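고객지원 > 사용 안내 > 니트·천 접기와 보관

4. 니트 천 접기 (세탁 후 보관 전)

급하게 정리한 판이라 순서 위주로만 적음. 세탁법은 3장, 얼룩은 6장 참고. Civurcombe 니트 천 전 제품 공통이고, 테두리 있는 것과 없는 것은 4-3만 다름.

4-1. 준비

1) 작업대 비우기. 천보다 사방으로 한 뼘은 넓어야 함. 식탁도 되고 책상도 됨. 바닥은 비추천, 먼지 붙음.
2) 상판 닦기. 마른 걸레로. 물걸레 썼으면 상판 다 마를 때까지 대기.
3) 손 확인. 반지, 시계, 거친 손톱. 골지는 한 올만 걸려도 줄이 감.
4) 천이 속까지 말랐는지 확인. 겉만 만지지 말고 가장자리 두꺼운 부분을 손가락으로 집어볼 것. 서늘한 느낌이면 덜 마른 것. 다시 널기.

주의: 덜 마른 채로 접으면 접힌 선이 그대로 굳음. 냄새도 남. 이 경우 3장으로 돌아가서 다시 세탁.

참고: 밝은 색 상판에서 하는 게 편함. 회색 천은 어두운 상판에 놓으면 모서리가 안 보임.

4-2. 펼치기

1) 천을 작업대 한가운데 내려놓기. 던지지 말고 내려놓기. 방향은 아직 신경 안 써도 됨.
2) 모서리 네 개 찾기. 안으로 말려 들어간 모서리부터 꺼냄.
3) 가운데를 손바닥으로 가볍게 누르고, 뭉친 쪽을 바깥으로 밀어내기. 당기는 게 아니라 밀기. 니트는 당기면 늘어나고, 늘어난 건 잘 안 돌아옴.
4) 뭉친 부분이 두 겹 이상 겹쳤으면 윗겹부터 한 장씩. 한꺼번에 집으면 밑에 주름이 또 생김.
5) 골 방향 보기. 골이 휘어 있으면 아직 덜 펴진 것. 골이 똑바르면 끝.

가운데는 금방 펴지는데 한쪽 끝이 접힌 채 남는 경우가 제일 많음. 이때 가운데를 다시 건드리지 말 것. 남은 쪽만 잡고 3)부터 반복. 천이 비스듬하게 놓였어도 상관없음, 다 펴고 나서 통째로 돌리면 됨. 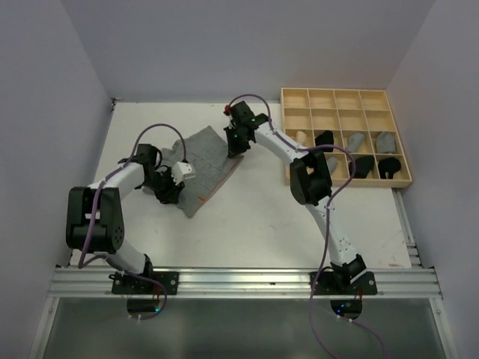 저는 돌리는 걸 먼저 했었는데요, 그러면 뭉친 데가 더 말려요. 순서대로 펴고 나서 돌리니까 한 번에 됐어요. 그리고 큰 천은 혼자 하지 말고 둘이 마주 보고 하는 게 훨씬 빨라요. (Tollero 님 사용 후기)

위 후기대로 큰 천은 두 사람이 하는 쪽 권장. 한 명이 누르고 한 명이 밀기. 동시에 양쪽에서 당기는 건 금지.

4-3. 테두리 맞추기

테두리 띠가 있는 천:

1) 띠가 있는 변을 몸 쪽으로 돌림.
2) 띠를 손가락으로 훑어서 꼬인 곳 확인. 꼬인 곳 있으면 끝에서부터 풀어옴.
3) 띠를 작업대 앞선과 나란히. 띠가 기준선임. 본판이 조금 삐뚤어도 띠가 곧으면 그냥 진행.
4) 띠와 본판이 만나는 선에 잔주름이 있으면 손날로 눌러줌. 다림질은 하지 마세요.

테두리 없는 천:

1) 제일 긴 변을 몸 쪽으로.
2) 골 방향을 기준선으로 씀. 나머지 동일.

참고: 띠는 본판보다 덜 늘어남. 그래서 본판을 당겨서 띠에 맞추려고 하면 가장자리가 물결처럼 움. 이미 울었으면 손을 떼고 10분이 아니라 하룻밤 펼쳐두기. 그래도 그대로면 3장의 형태 잡기 참고.

4-4. 접기

1) 띠가 있는 변을 그대로 두고, 반대쪽 변을 들어 띠 바로 안쪽까지 가져옴. 띠를 덮지 않게. 띠 위로 겹치면 두께 차이 때문에 자국이 남음.
2) 손바닥으로 한 번만 쓸기. 안에서 밖으로.
3) 왼쪽을 가운데까지.
4) 오른쪽을 그 위로. 모서리가 안 맞으면 오른쪽만 다시. 왼쪽은 건드리지 않기.
5) 띠가 바깥으로 보이게 놓였는지 확인. 꺼낼 때 띠만 보고 구분할 수 있음.
6) 두꺼운 천은 여기서 끝. 얇은 천만 한 번 더 반으로.

주의: 접은 뒤에 꾹꾹 누르지 말 것. 골이 눌리면 그 줄만 반들거림. 위에 책이나 상자 올리는 것도 안됨.

주의: 핀, 집게, 고무줄 사용 금지. 전부 자국 남음. 꼭 묶어야 하면 폭 넓은 면 끈으로 느슨하게.

4-5. 보관

1) 선반이면 접힌 쪽이 앞으로 오게. 꺼낼 때 한 장만 빠짐.
2) 쌓는 건 최대 7장. 그 위로는 밑장이 눌림.
3) 서랍이면 세워서 넣기. 빽빽하면 한 장 빼기. 손이 쉽게 들어갈 정도가 적당.
4) 진한 색과 연한 색 사이에는 얇은 종이 한 장. Codora 보관 종이 112번이 크기가 맞음 (한 묶음 2,000원, 별매).
5) 옷걸이에 걸지 않기. 무게 때문에 아래로 처짐.
6) 오래 안 쓸 거면 중간에 한 번 꺼내서 접는 선을 바꿔줌. 11월에 넣었으면 설 지나고 한 번 정도.

참고: 방충제는 천에 직접 닿지 않게. 선반 구석이나 서랍 맨 뒤. 종이로 한 번 싸서 넣으면 더 좋음.

4-6. 잘 안 될 때

펴도 펴도 한쪽이 다시 말림
→ 건조할 때 말린 것. 말린 쪽을 뒤집어서 펼쳐두고 다음 날 다시 접기. 뒤집은 채로 접어도 무방.

접고 나니 네모가 아님
→ 4-3을 건너뛴 경우가 대부분. 다 펴고 기준선부터 다시. 접힌 상태에서 모서리만 당겨 맞추면 안에서 뭉침.

올이 튀어나옴
→ 자르지 않기. 끝이 뭉툭한 바늘로 뒷면으로 빼냄. 바늘이 없으면 그냥 두고 다음 세탁 전에 처리. 손으로 잡아당기면 옆 골까지 조여듬.

띠 실밥이 풀림
→ 풀린 데부터 더 접지 말고 펼친 채로 보관. 수선은 Fung 수선 창구로 접수. 접수할 때 띠 색이랑 풀린 위치 적어주면 빠름.

천이 미끄러져서 작업대 밖으로 내려감
→ 내려간 쪽 무게로 늘어나니까 바로 올려놓기. 작업대가 좁으면 반만 펴서 작업하고 나머지는 의자 등에 걸치지 말고 말아서 옆에 둠.

다음: 5. 여행 가방에 넣을 때 마는 방법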